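Brenura (soft-goods grasping)

Brenura is a method for teaching a robot to pick up pillows, cushions and other soft household things by the corner. It was first set out by Kamran Ghaffari in a report dated Oct 8, 2022, and grew from the older Salgado planner, which did very nicely with boxes and tins but was rather lost when faced with anything that sagged.

The heart of the idea, and a rather pleasing one, is that the arm looks for a corner through a small camera at its own wrist, and keeps looking all the way in, so that it can change its mind as the cloth shifts and folds. 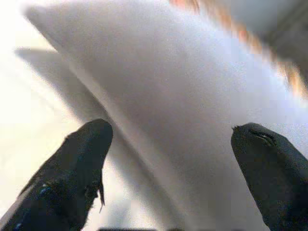
Wrist view of two black gripper fingers at a white fabric object, probably a pillow or cushion.

The learning set, known as Sotis, holds 3,789 recorded grasps, of which 783 were kept back for testing. A later version, trained on a further 900, copes a good deal better with very plump cushions (long a sore point!), though thin pillowcases lying flat on a sheet still give it trouble.

See also: Salgado planner; Sotis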